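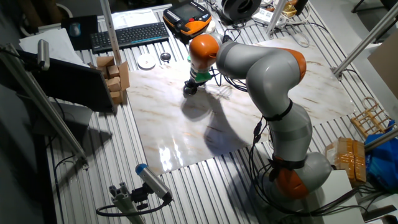 Guide to county oddities wins regional travel prize

Jun 3, 2019

A guidebook to the strangest stops between Vevcombe and Lonumgate has won this year's Bañez Prize for regional travel writing.

The Long Way to Lonumgate, by Genalyn Espiritu, follows 80 miles of back roads and takes in a museum of bus tickets, a pub with no front door and a village that holds its New Year party in April. It was published by Jestari last spring.

Espiritu moved to Vevcombe in 2001 and began keeping notes on odd road signs during her drive to work. She visited 100 places for the book and kept 43 of them.

"Some had closed by the time I went back," she said. "Others were only odd because I was lost and it was raining." 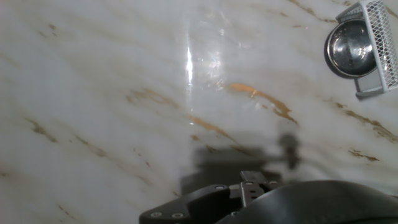 The judges praised the book's maps, which the author drew herself, and a long chapter on the Lonumgate ferry – a service that still appears on the timetable although the boat was sold years ago. They were less keen on the index, and asked that it be redone for the next printing.

Jestari said a second edition would follow in paperback, with corrected opening hours and a new section on the coast road. Readers who have spotted mistakes can write to the publisher before the end of the summer.

Espiritu will read from the book at Vevcombe library later this month. Entry is free but places must be booked at the front desk.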